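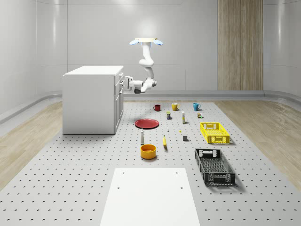
Fig. 1: Avach workcell in sim, gripper next to the top drawer of the cabinet

Avach: a ceiling-hung pick and place arm for a shared workshop
Project report, second draft
Tue 4 August

1. What we set out to do

Short version: hang an arm from the ceiling of our bay at Tiltatia, have it pick small things off a perforated platform, drop them in a crate or put them away in a drawer. Sim first, hardware after. The sim part is done enough to report on. The hardware part is half done, see section 5.

Tiltatia is the shared workshop in Vollemden where most of us have a bench already. Bay is small, floor space is the thing everybody fights over, so a floor-standing arm was out from the first meeting. Ceiling was free. That decided most of the design before we'd drawn anything.

Task list from the proposal:
- pick a named object off the platform
- place it in the yellow crate or the gray crate
- open the top drawer of the cabinet, object in, close it
- no touching the cabinet side panel on the way past (more on this later, it was a problem)

2. The simulated bay

Built the sim room before the real one, which meant guessing at some things. The walls are curved and smooth in the sim and they're not at Tiltatia, ours are flat and have a pipe. Didn't matter for the picks. Wood-grain floor, platform on top, arm coming down over the middle from a round mount with a blue lamp on either side. Lamps are only status lights and we never wired them to anything in the sim, they just stay on.

The platform has holes in a regular grid. We wanted this because the real one will have pegs so fixtures can go back in the same place every time. In sim it turned out useful for a different reason: you can read an object's position off the rows by eye when the log looks wrong. We did this a lot.

Objects are kitchen stuff mostly. Mugs, a plate, a banana, a shaker, some bottles, a gray block, a few really small parts. Idea was a spread of sizes so the gripper gets easy ones and hard ones in the same run. The flat white board with holes near the corners stayed on the platform for all runs, we were going to use it as a target and then didn't.

3. Control

Nothing fancy. Pipeline goes:

Detect objects from the overhead view. Pick one. Plan a path for the arm with the cabinet and crates as obstacles. Approach from above, close, lift, check the finger gap, carry, release. If the finger gap is zero after the close then nothing's in there, go back and try again, max three tries.

Planner is off the shelf. The state machine around it is ours and was written in Carretero, the little scripting layer from last year's group. It's ok. Error messages are bad. We lost most of a weekend to a missing comma that it reported as a joint limit fault.

Drawer is seperate code. The arm has to come in sideways for it, gripper level with the top of the cabinet and pointing at it, instead of straight down like a normal pick. Fig. 1 has it next to the drawer front. Getting into that pose from the carry pose is the slowest move we have, the arm folds out and back on itself and the planner doesn't like it.

4. Results so far

Total logged grasp attempts in sim: 1,453. Success rate over all of them 68 percent, counting a success as object lifted and still held at the carry height. Includes the early runs when the gripper offset was wrong. We left those in.

Drawer: 40 tries, 18 opened all the way. Rest were either fingers slipping off the handle or the wrist bumping the side panel before it got there. Closing was never a problem, it just pushes.

Notes by object, from our log:

Banana. Good if the fingers close across the middle. Bad near the ends, it rolls and the finger check passes anyway as there's still something between the fingers for a moment. Needs a second check after the lift.

Gray block. Best object of the lot. We used it as the warmup for every session.

Mugs. By the rim fine. By the handle, forget it.

Plate. Lies flat, the rim is only slightly raised, fingers can't get under. Took it off the task list.

Small parts. Detector misses them or merges them with a hole. The pale ones on gray are worst, we had to zoom in ourselves to find them.

Bottles. Tall and thin so they tip if the approach is off center. Slower approach helped, no number for this yet, should have one for the final.

Views from overhead are what the detector works on, so we checked a bunch of them by hand. With the robot's own white body over the lower right corner that part of the platform can't be seen at all, and whatever is next to it gets half hidden. There's something red at the bottom edge in the one below, just a curve of it poking out by the housing. Detector has no chance. Compare with the yellow cup and the banana further up, nothing in the way of those. 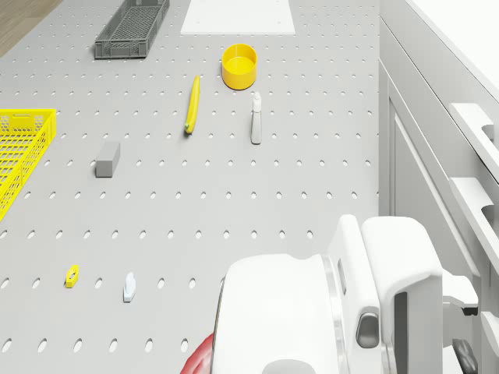
5. Hardware, where we are

Mount plate is cut and drilled. Not up yet. Tiltatia wants a load check on the ceiling beam before anything hangs from it, fair enough, and we only asked for it late. Our fault, should of been the first email we sent.

Platform: have the sheet, have the frame, legs are too long and need trimming. Cabinet is a secondhand one, close to the sim one in height but the handles are a different shape so the drawer code will need redoing whatever happens.

Gripper fingers are printed, second version. First version cracked at the screw holes. Made the walls thicker there, fine since.

Wiring not started. Parts are in a box under the bench with our name on it, please don't borrow the crimper.

6. Problems and changes

- Side panel bumps. Added a bigger safety margin round the cabinet. Fewer bumps but now the planner gives up sometimes. Trade-off, still tuning.
- Self-hiding in the overhead view. Plan is to move the arm out to a park pose before each detection. Costs time per pick. Other option is a second camera on the wall, cheaper in time, more calibration.
- Finger gap check too trusting. See banana.
- Lighting in sim is very even and soft, the workshop isn't like that at all. Expect the detector to get worse on the real thing. Want to randomize the lights before we retrain.

7. To do before October

Load check and mount up
Trim legs, level platform
Park pose in the state machine
Redo drawer tries with new margin, same count so the numbers compare
Bottle approach speed test
Fix the section on calibration, which is missing from this draft, sorry, it's in the shared folder as notes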